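Vedwood Refurbished Office Desktop, Small Tower

Sold by Gendside. Ships from our Sundberg warehouse.

The Vedwood small tower is a refurbished desktop for everyday office work: email, spreadsheets, bookkeeping, browser tabs, video calls. It comes with a fresh operating system install, a power cord and a keyboard. Monitor and mouse are sold separately.

Each unit is opened, cleaned and tested before it goes on the shelf. Cosmetic grade is B, so expect light scratches on the side panel and some wear around the front buttons. Units with dents or cracked plastic are sold under our Clearance listing at a lower price.

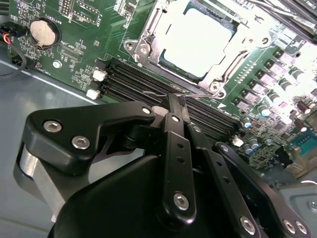 Memory and storage are chosen at checkout. If you plan to add your own memory later, order the lower amount and check the part number on the packing slip before you buy. Mixed modules usually work but we do not test them and cannot help with them over the phone.

Color: black or silver, depending on stock. We can't take color requests on orders of fewer than five units.

What's in the box
Desktop tower
Power cord
Qaisi wired keyboard
Packing slip with serial number and test date

Setup
Plug in the monitor before you turn the computer on. The first start takes around 10 minutes while updates finish. Leave it alone until the login screen comes up — turning it off partway through is the most common reason we get units back.

If the clock resets each time the computer is unplugged, the coin battery on the main board needs to be replaced. It is an inexpensive part and most hardware stores carry it. Replacing it does not affect your warranty. Removing the processor or its cooler does.

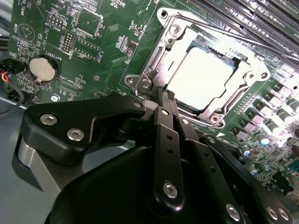 Motherboard with processor socket and memory slots.

Warranty and returns
The warranty lasts 2 years and covers the power supply, main board, processor and installed memory. Keyboards are covered for 90 days. Return shipping is free for the first month. After that the buyer pays shipping to us and we pay it back to you.

Please keep the original carton. The foam inserts are cut for this case and we don't sell them on their own.

Orders placed before noon leave the same day. School and office orders can be invoiced — use the Business Accounts form and include your tax number.

Related items
Qaisi wired mouse
Vedwood monitor stand
Replacement side panel, black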